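Aus der Arbeit des Netzwerks: Wie weit ist die Haushaltsrobotik?

Mit dem Projekt Dredora untersucht das Netzwerk Prendo, welche Tätigkeiten in Privathaushalten und in der betrieblichen Textilpflege sich nach heutigem Stand maschinell ausführen lassen. Die erste Projektphase wurde im August abgeschlossen. Die Geschäftsstelle informiert die Mitglieder hiermit über den Zwischenstand und das weitere Vorgehen.

Ausgangspunkt war eine Anfrage aus dem Mitgliederkreis. Mehrere Betriebe hatten um eine Einschätzung gebeten, ob Anschaffungen im Bereich der mobilen Assistenzrobotik bereits in die mittelfristige Planung aufzunehmen seien. Eine pauschale Antwort ist nach Auffassung der Projektgruppe nicht möglich. Zwischen dem Transport eines Gegenstands über eine freie Fläche und dem Zusammenlegen eines Tuches liegen erhebliche technische Unterschiede, die in Produktankündigungen selten benannt werden.

Untersucht wurden 20 Einzeltätigkeiten, darunter das Öffnen von Schranktüren, das Abnehmen und Auflegen von Tischdecken, das Aufschütteln von Kissen und die Bodenreinigung entlang von Möbeln. Jede Tätigkeit wurde in simulierten Wohnräumen 500-mal durchgeführt. Die Räume sind bewusst mit wohnlichen Hindernissen ausgestattet: ein Schrank mit kleinen Metallgriffen, ein Tisch mit überhängenden Tüchern, ein Sessel mit losen Kissen, eine schräg gewachsene Palme im Topf.
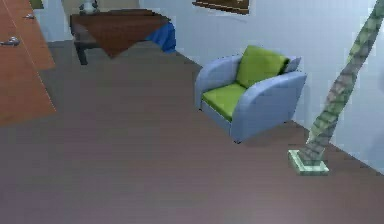
Ergebnisse der ersten Phase

Die Bodenreinigung auf freier Fläche gilt als gelöst. Schwierigkeiten traten unter Tischen sowie an Pflanzgefäßen auf, deren Rand vom System wiederholt als Teil des Bodens eingeordnet wurde. Beim Öffnen von Schranktüren lag die Erfolgsquote bei 69 Prozent. Fehlversuche gingen überwiegend auf einen ungünstigen Anfahrwinkel zurück.

Deutlich schwächer fielen die Ergebnisse bei Textilien aus. Eine Tischdecke, deren Ecke über die Kante hängt, verändert bei jeder Berührung ihre Form, und die Planung der nächsten Bewegung muss entsprechend neu erfolgen. Von den untersuchten Tätigkeiten mit Stoff erreichten lediglich zwei die vorab festgelegte Mindestquote. Für die betriebliche Praxis empfiehlt die Projektgruppe daher, Aufgaben der Textilpflege bis auf Weiteres mit Personal zu planen.

Zu beachten ist, dass sämtliche Werte aus der Simulation stammen. Eine Übertragung auf reale Räume ist nur eingeschränkt zulässig.

Weiteres Vorgehen

Die zweite Phase findet in Clarkach statt. Die Firma Frei stellt dort eine Musterwohnung und einen Teil ihrer Wäscherei zur Verfügung. Vorgesehen ist, ausgewählte Tätigkeiten unter realen Bedingungen zu wiederholen und den Zeitbedarf gesondert zu erfassen. Mitgliedsbetriebe, die eigene Arbeitsabläufe in die Untersuchung einbringen möchten, richten eine formlose Interessenbekundung an die Geschäftsstelle. Der Zwischenbericht wird Mitgliedern auf Anfrage zugesandt.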